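Progress report no. 2 to the Warngate fund
Project: Reusable mesh produce bags, Zurcombe workshop
Prepared by: Fanni Jakab
9 October 2019

Dear members of the board,

I send you the second report about our sewing workshop in Zurcombe. It covers the time from the end of February until now. The financial table was sent separately by my colleague Hatem Erraji, so in this text I only repeat the sums which are needed to understand the work.

Fabric

In the first report I wrote that the polyester net we bought was too stiff and that it scratched the fruit. We stopped using it. After we compared samples from two suppliers, we decided for the mesh from Metwally. It is softer, and the openings are small enough that cherries do not fall out. We paid 2567 dollars for the full order, with delivery. This is more than we planned in the budget line, and we covered the difference from the money that was saved on labels.

The new mesh has one difficulty. When it is cut, the edge moves and the piece is not straight anymore. Our sewers lost much time with this in the first weeks. We now leave the fabric lying flat on the table overnight before cutting, and we cut one layer at a time. It is slower, but we throw away less.

Production

The goal for this period was 500 bags. We have finished 273. I am sorry that the number is lower than we promised. The main cause was the change of fabric, and also one sewing machine was at repair for five weeks. Both machines are working again. Hatem and I believe that the goal can be reached by the end of February, if we keep the present speed.

The drawstring bags are the most popular in the shops. The bags with a folded top are cheaper to make, but customers say that they open in the basket. We will make only the drawstring model from now on.

Training

Eleven persons started the sewing course and nine of them stayed until the end. Four of these now sew for us with payment for each bag. Two others took work at Zusus, the laundry on the same street, and they told us that the course helped them to get it. We did not plan this result, but we are glad of it.

Sales and washing test

The bags are sold in three shops. We asked 55 buyers to wash their bag at home every week and to tell us about holes or loose seams. Most of the complaints were about the seam at the bottom corner, which we now sew two times. The complete answers are in the attachment to the financial table.

Requests to the fund

We ask for your permission to move the rest of the label money to the fabric line. We also ask to extend the production period until the end of February, without additional funding.

With kind regards,
Fanni Jakab

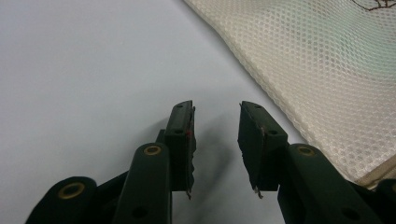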